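okay so, a thread about how my robot arm threw a fit and what I learned from it. it's long, get a coffee

1/ Background for the new people (hi!!). I run a little arm at home that sorts and folds stuff on a workbench. The arm is a Wirkano, secondhand, and I've had it since December. It has a small camera up by the gripper and most evenings I let it run practice picks while I do dishes with one eye on it

2/ The software side is a thing called Keltinico that a few of us on the Cistow forum mess around with. It logs every move the arm makes and saves what the wrist camera saw. I complain about those logs all the time because they eat my disk. I take it all back

3/ So, 19 March 2026. I've got 2,096 picks in the log at this point, which I was weirdly proud of, and I'm about to post a smug little chart. I start the next run. First few picks are totally normal, nice and slow, the usual whirr

4/ Then the sound changes. If you've ever heard a drawer yanked open way too hard, kind of that. The whole arm swung up and across at a speed I did not know it had. I have it capped really low!! Or I thought I did

5/ I hit the stop button. I'd love to tell you I was cool about it but I slapped the thing so hard it slid off its sticky pad and I had to go find it behind the printer

6/ Damage report because people always ask: a scuff on the bench, one cable tie popped, and the gripper now sits a tiny bit crooked. Me, fine. I was across the room. I keep thinking about the evenings when I was NOT across the room

7/ Pulled the log after. The joint positions are a smooth line, smooth line, smooth line, then basically a cliff. And the wrist camera was still recording, so I went through it one picture at a time around the swing 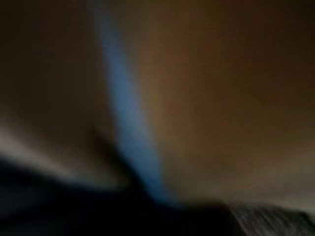
wrist cam, mid swing. good luck finding an edge in there

8/ I stared at that one for ages trying to work out where the arm was pointing. Blue streak, a lot of brown, something big and black at the bottom that's most likely the gripper or the arm itself. I couldn't name one object in it for sure. And that's what the vision part was supposed to be making decisions from, lol

9/ Okay so what happened. My first theory was the camera. Like, it got a bad picture, guessed wrong and lunged at nothing. A couple of folks in my replies guessed the same when I posted the short version. But the timestamps don't line up. The speed jumps first and the smeary pictures come after

10/ Second theory was the power supply, mostly because I bought it cheap and feel guilty about it. Swapped it, ran the arm with nothing on the bench and me by the door, and the jump came back on try number 5. So no, sorry power supply, you're innocent

11/ Third theory, and I'm pretty sure this is the one: the speed cap. It lives in a settings file. When Keltinico restarts after a dropped connection it reloads the file, except on my version it loads the factory one first and mine second. For almost 8 seconds the arm is running with no cap of mine on it at all

12/ Usually that doesn't matter because usually it's sitting still when it reconnects. This time it reconnected in the middle of a pick, saw it was way behind where the plan said it should be, and tried to catch up. As fast as it could. Very diligent! Please never do that again

13/ Why did the connection drop? A USB cable. The plug was a bit loose, and you can wiggle it and watch the light on the hub blink. I have wiggled that plug before. I have said out loud "I should replace that." Reader, I had the new cable in a drawer

14/ What I changed, in the order I did it. New cable, with a clamp on it so the arm can't tug the plug. Then the speed cap moved onto the controller, so it holds even if the computer side goes to lunch

15/ Then the reconnect thing. If the link drops now, for any length of time, the arm stops where it is and waits for me to press a key. Yes it's annoying. It has stopped 2 times this week and both times I grumbled and walked over and pressed the key

16/ Also the stop button is SCREWED to the bench. And I put a strip of tape on the floor past the arm's full reach. I stay behind it when the power's on. I measured the reach with the arm stretched all the way out, and it's a lot farther than the lazy little circle I'd been picturing

17/ Stuff I still don't know: whether the crooked gripper is a bent bracket or something inside. Picks are landing a little to the left. I can fudge that in the calibration but I'd like to open it up first. If you've had a Wirkano wrist apart, tell me what springs out at me please

18/ Someone asked if I'm going to stop running it in the evenings. Nah. But I don't run it while I'm doing dishes anymore, and I'm not leaning over the bench to nudge things with the power on. I did that constantly. I can't even tell you how often

19/ If you're on Keltinico with a similar setup, go check which settings file loads first. Unplug the thing during a SLOW move, stand well back, and see what it does when you plug it back in. I wrote the steps up on Cistow and I'll drop the link in a reply once the post clears the queue

20/ Chart of my picks is postponed, the counter got reset when I reinstalled. Back to zero. I'm a little sad about it

edit: a few of you asked about the clamp on the cable, it's just a cheap plastic one from the hardware store, the kind with one screw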